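Notebook, drinks service cell, Tremthorpe site
August, 3:40 pm

Ran the Zivis arm on cans again after lunch. The plan from Stolberg says it takes over the drinks point in the staff canteen, 300 servings a day, and the two people on that counter "move to higher-value tasks." I asked what those tasks were. Still waiting for an answer.

Setup took 10 minutes, same as last time. Most of that was me fussing with the finger opening. Put that on the timesheet as counter work, please, or we will go on pretending the arm sets itself up.

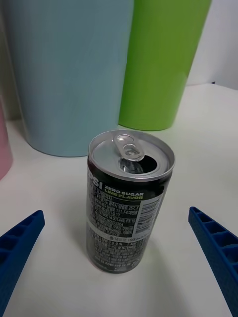
What I keep coming back to is who does the bits in between. The time study counts a serving from grip to release. It leaves out fetching the can, wiping up, and putting the cups back where the arm expects them. Opening isn't counted either. With the tab up and the lid pushed in, like the 190 ml lime one, a squeeze or a tilt too far means a spill, and the mop is not in the study. At the counter one person does all of it and talks to people too.

Stolberg's sheet gives a saving of 8 hours a week. I'd like to see that with the in-between work added – my guess is it shrinks a lot.

To do:
Ask the counter staff what they think, before the next review.
Try full cans at slower close speed.
Parts request 916 still open, chase it.
Find out if Lukumay kept their counter people after the switch.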